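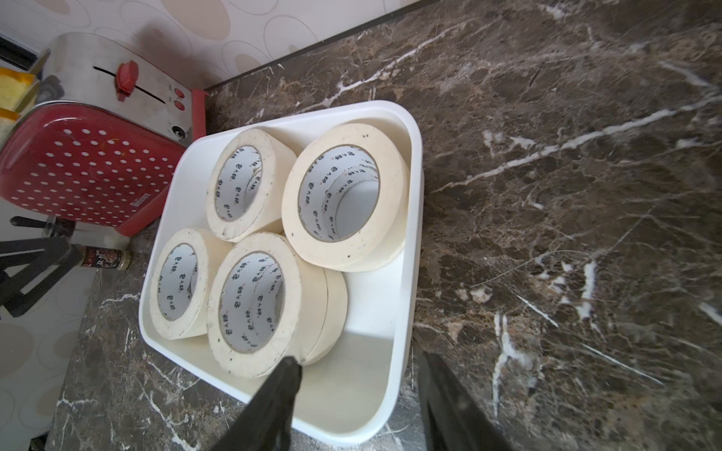 Rolls of masking tape in a white tray.

Maltport Winter Basketball League: Team FAQ

How many players can a team register?
Up to 12. Changes to the list close at the end of December. After that, only a player with a season-ending injury can be replaced.

How long are games?
Four eight-minute quarters with a running clock. The clock stops for time-outs, and for every whistle in the last two minutes of the fourth quarter. Overtime is 3 minutes.

How are ties in the standings settled?
Head-to-head record, then point difference in games between the tied teams, then point difference across all games. Forfeits are scored 20-0.

When is a game forfeited?
When a team has fewer than four players on the floor ten minutes after the listed start time.

Where are the playoffs held?
Semifinals and the final are at Parkum Gym, Court 2. First-round games are at the higher seed's home court.

How do we report a score?
The home team enters it in Skulirix before midnight. Use your team code, not the game number. Game 1322 was entered twice last season for this reason.

Can we protest a result?
Yes, on rules questions only. Foul calls are final. Send the protest to Mohammed-Awal Amissah within 24 hours. The $30 fee is returned if the protest is upheld.

Is the Ásgeirsdóttir Cup part of the league?
No. It has its own entry form and its own player lists. Cup results do not count in the standings.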